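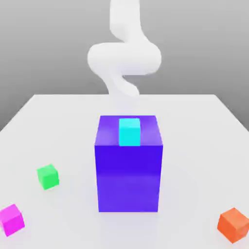
Posted by tallgrass_pete, November, 9:52 pm
Board: Utilities and Disk Tools
Topic: Cerkgate 2 for backups, I'm sold

So I finally moved the family computers over to Cerkgate 2 last weekend and I'm having way too much fun with it. I used to copy folders to an external drive by hand whenever I remembered (so, twice a year). Now it runs at night, it only copies what changed, and I can open any old version of a file from the right-click menu. My first full backup took most of an evening, the next one was done in 52 seconds!

The part I love is the restore preview. You pick a date, it shows you the whole folder tree as it was then, and you can open files right there before you bring anything back. I dug out a spreadsheet I'd saved over back in the summer copy and did a little dance in the kitchen.

Anybody else running it? I'd like to hear how you set up your schedules.

--

mudroom
9:58 pm

Running it since the first version. Nightly for documents, weekly for photos. Set "keep versions" to 30 days or the drive fills up faster than you'd think.

--

Quillback77
10:15 pm

Glad you like it but I'd be careful calling it a backup if it all lives on one external drive plugged into the same computer. One power surge and you lose both. I use Lasitz for the local copy and then a second drive that stays at my sister's in Stesville. I swap them when I visit.

Also Lasitz verifies every file after it writes it. Cerkgate has that turned off unless you go looking for it.

--

tallgrass_pete
10:21 pm

Oh good point on the verify setting, just found it under Advanced > After copy. Turning it on now. And yes, second drive is on the shopping list!

--

nodrama_norm
10:40 pm

Verify on every run is overkill imo. It doubled my times and never caught a thing. Once a month is plenty.

--

Quillback77
10:44 pm

"Never caught a thing" is what mine said too until it caught 50 bad files off a dying cable. I'll take the slow run.

--

nodrama_norm
10:47 pm

Fair, but that's a cable problem. You'd have seen disk errors in the system log.

--

Quillback77
10:49 pm

Who reads the system log?

--

mudroom
10:53 pm

I do lol

Pete, whatever you pick, make the rescue stick while the computer still boots. It's in the Tools menu. Then start up from it one time and make sure it sees your external drive. Mine didn't until I switched to a different USB port.

--

fernandfile
11:06 pm

Popping in to cheer for the restore preview, it's SO good. I came from Howells, where you had to restore the entire folder somewhere else just to look at one document. Has anyone gotten the preview to work on an encrypted backup? Mine asks for the password, takes it, and then shows an empty tree.

--

tallgrass_pete
11:12 pm

Haven't tried encryption yet, but I'll make a small test set tonight and tell you what I get. Which version are you on?

--

fernandfile
11:14 pm

The one from the download page, I grabbed it this month. And thank you!!

--

mudroom
11:19 pm

fern, close the program all the way (check the tray) and open it as administrator. Fixed the empty tree for me, no idea if yours is the same thing.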